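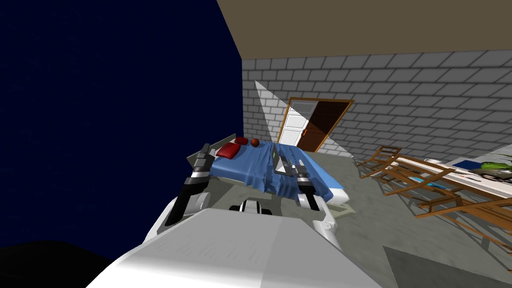
Zuletzt geändert: 18. März 2019

Seite drucken | Als E-Mail versenden

Interne Kommunikation, Sitzung 4: Wenn die Belegschaft es zuerst aus der Zeitung erfährt

So, wie versprochen meine Notizen zum Nachlesen. Sie ersetzen den Reader nicht (Kapitel 3 bitte trotzdem lesen!), aber wer letztes Mal gefehlt hat, kommt damit gut durch.

1. Der Fall Prenlow

Ihr erinnert euch: Prenlow, Möbelzulieferer, 2,000 Beschäftigte an zwei Standorten, will das Werk in Cetley verkleinern. 300 Stellen sollen wegfallen. Die Geschäftsführung plant eine Betriebsversammlung um 13 Uhr, die Pressemitteilung geht aber schon um 12 Uhr raus. Eine Stunde! Ich habe den Ablauf mit euch an der Tafel aufgemalt und bleibe dabei, dass diese eine Stunde den größten Schaden angerichtet hat. Die Leute saßen in der Kantine und lasen auf dem Handy, dass es ihre Abteilung trifft.

Fulgencio Arrieta, damals Pressesprecher, hat mir später erzählt, die Sperrfrist sei schlicht falsch eingetragen gewesen. Kann passieren. Schlimmer fand ich den Text selbst: "Anpassung der Kapazitäten" stand in der Überschrift, das Wort "Stellen" kam erst im vierten Absatz. Wer so schreibt, überlässt den Klartext der Lokalzeitung.

2. Reihenfolge der Empfänger

Betriebsrat, Führungskräfte, betroffene Teams, restliche Belegschaft, dann erst die Presse. In der Praxis liegen zwischen den letzten beiden oft nur Minuten, und bei börsennotierten Firmen redet das Kapitalmarktrecht mit (dazu mehr in Sitzung 6, da wird es leider etwas trocken).

Frage aus der Gruppe: Was tun, wenn etwas durchsickert? Meine Antwort: den vorbereiteten Kurztext sofort intern verschicken, auch wenn er noch holprig klingt. Den muss man natürlich vorher geschrieben haben.

3. Kanäle

Bei Fiore lief alles über das Intranet, und im Lager hatte kaum jemand einen Zugang. Denkt bitte an Aushang, Schichtübergabe und Teamleitung! Ich bin da altmodisch, ein Zettel am Schwarzen Brett hat schon manches gerettet.

Aufgabe bis zum nächsten Mal

Schreibt die interne Mitteilung für Prenlow neu, höchstens eine Seite, die Stellenzahl gehört in den ersten Satz. Wer lieber den Fall Mistness nimmt (Rückruf, Reader Kapitel 5), darf das gern tun. Ausdrucke bitte mitbringen, wir tauschen untereinander und korrigieren mit Bleistift.

Seite drucken | Als E-Mail versenden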